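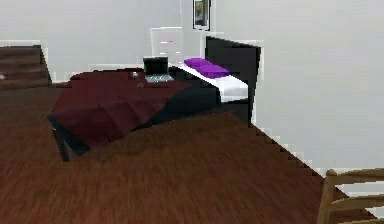 Spare rooms in Nerkumby are filling up again as home-share program returns

NERKUMBY — If you have lived in this town for any length of time, you probably know somebody with a bedroom that has slowly turned into a place to keep wrapping paper and winter coats. You may well be that somebody. Cedum, the small housing nonprofit on Singhal Street, would like to hear from you, and it would like you to know that you can keep the wrapping paper.

The group has brought back its home-share program, which pairs people who have an extra room with people who need one. It closed two years ago when its grant ran out, and a good many of us were sorry to see it go. In January a new round of funding came through from the county, and since then eight households have signed up to host. Four of them already have a housemate moved in, and two more are in the getting-to-know-you stage, which involves a lot of coffee.

Nadine Jaber has run the program both times, and she spent the gap between them answering calls from people who hadn't heard it was closed.

"I kept a notebook," she said last week, over a desk with not much desk showing. "I'd write down the name and the number and say, I can't promise you a thing, but I'll call if it comes back. And then it came back, so I had to sit down and call everybody. It took me most of a month and it was the nicest month of work I've had."

The way it works has not changed much, and longtime readers may remember it. A host fills out an application, Jaber or a colleague comes by the house for a visit, and references are checked on both sides. Then there are two meetings between the host and the possible housemate, the first at the Cedum office and the second at the home. If both still like the idea, they try it for four weeks before anyone signs a longer agreement. Either one can call it off during the trial and does not have to say why.

Rent is set by the host with some guidance, and it often comes down in exchange for help around the place — shoveling, rides to appointments, walking a dog who has opinions about the weather. The average among the current pairs is $646 a month with utilities included. Anyone who has gone looking for a one-bedroom downtown lately will understand why Jaber's phone rings as much as it does.

Part of the push this time comes from Flornomus, the seed company that opened its packing plant out past the fairgrounds last fall. The plant has brought in workers faster than the town has found places for them to live, and several have been driving close to an hour each way. The company isn't paying for the program, but it has been handing out Cedum's flyers to new hires and letting Jaber set up a table in the break room at the shift change.

Not every applicant is new to town, though. Jaber said the list includes a retired school bus driver whose building was sold, a nursing student, and a man who simply got tired of eating supper alone. Hosts are just as mixed. Some want the income, and some want another set of footsteps in the house at night, and quite a few started out saying it was the first and admitted by the second cup of coffee that it was the other.

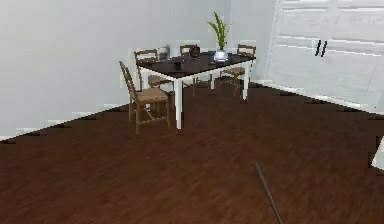

A dark-topped dining table with ladder-back chairs and woven seats.

Supper comes up more than you might think. Cedum's sample agreement has a whole page on kitchens — who cooks, who cleans, which shelf belongs to whom, and whether meals are shared or separate or some of each. Jaber tells people to talk it through before they ever talk about rent. In her experience, housemates can get past a difference over money pretty quickly, but a disagreement about a frying pan can go on until spring.

Guests are another page, and so are quiet hours, parking, laundry and the thermostat. The pages were rewritten over the winter with suggestions from people who had taken part the first time, including one former host who asked that the section on thermostats be made longer. It now runs to a page and a half.

There is also a checklist for getting a room ready, and it is a forgiving one. The room needs a door that closes, a window that opens, a working smoke alarm nearby and somewhere to hang clothes. A bed is helpful, but Cedum can usually find one through its donation list if the host doesn't have one to spare. Matching curtains are not required, and Jaber would like to stop hearing apologies about carpets.

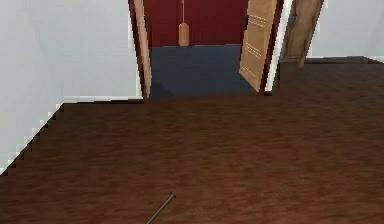 She would also like people to stop waiting until the whole house is perfect before they call. One couple on the east side told her they needed to paint the hallway first, and they told her the same thing when the program began all those years ago. She went over anyway, had a look around, and signed them up on the spot. Their housemate moved in last month and has offered to paint the hallway.

The county money covers the program through the end of next year, and Cedum hopes to have more pairs settled by then. How many will depend mostly on hosts. The list of people looking for a room is already longer than the list of rooms, and Jaber expects it to grow when the plant adds its evening shift.

Residents who are curious can stop by an open house at the Cedum office on Singhal Street, starting at 4 p.m. on the first workday of each month. There will be applications to take home, copies of the sample agreement to page through, and a current host or housemate on hand to answer questions. Children are welcome, and the back entrance has a ramp. Those who can't make it in may ask for a packet by mail or leave a message at the office, and Jaber says she will return every call herself, though she asks for a day or two to get to it.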